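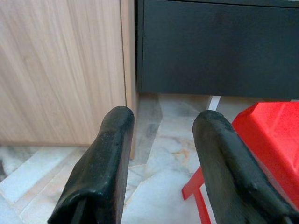

Photo: Achterberg, view from the wrist camera

Home | Reviews | Open days | Members | Contact
Print this page | E-mail this page

Review: the Nerkance two-finger gripper, seen at the Janditz open day

The Institute was invited to the open day held by Achterberg at its Janditz site on 17th March. The main item of interest to members was the Nerkance, a two-finger gripper offered for work in homes and supported housing. This review is based on one visit and on the printed material handed out at the door. The Institute did not carry out tests of its own.

Setting

The demonstration was given in a furnished room on the ground floor. Visitors stood behind a rope and followed the work on a large screen which carried the picture from the wrist camera. The arrangement was a sensible one, as the arm works close to the floor for much of the time and little can be made out from the side. The floor was tiled in a pale marble pattern, with a light wood-grain cabinet panel standing next to a dark grey drawer front. Members who have followed earlier demonstrations on bare benches will appreciate the difference.

The fingers

The Nerkance has two thick, rounded fingers with a black padded surface. The pair on show had plainly seen use, and small pale scuffs could be made out on both. The supplier states that the pads may be changed by the owner with a single hand tool. A replacement set is listed at 80 euros, and one set is supplied with the gripper.

The rounded shape is well suited to household goods. During the session the arm lifted cups, a folded towel and several plastic boxes, and none of these was marked. Thin items gave more trouble. A sheet of card lying flat on the tiles was picked up only at the second attempt, and a coin was not picked up at all. The staff answered questions on this point openly and said that a narrower fingertip was under study.

The camera view

The view from the wrist is the strongest part of the product. With the fingers open, the floor between them remains in sight, and an operator can judge the approach without a second screen. Low items of furniture can be read well enough: a red plastic piece, most likely a small stool, was easy to pick out against the tiles even though the right finger hid part of it. The fingers do take up a good deal of the lower part of the picture, and the Institute would have liked to see the camera set a little higher.

Software

The gripper is run through a program named Betaten. It was shown only in brief. The menus are plain and the type is large, but the stop control is placed on a second page - a poor choice for equipment intended for use near residents. The staff noted the remark.

Price and supply

The gripper is listed at 2432 euros without the arm. The Betaten licence costs a further 556 euros and covers 2 work stations. Delivery is quoted from Janditz only, and carriage is charged separately.

Finding

The Nerkance may be recommended to members who handle medium-sized household goods and who already own a suitable arm. Those whose work involves paper, coins or small medical packaging are advised to wait for the narrower fingertip. The Institute has asked Achterberg for the loan of a unit and will publish a fuller report if the request is granted.

Print this page | E-mail this page
Previous review | Next review | Back to list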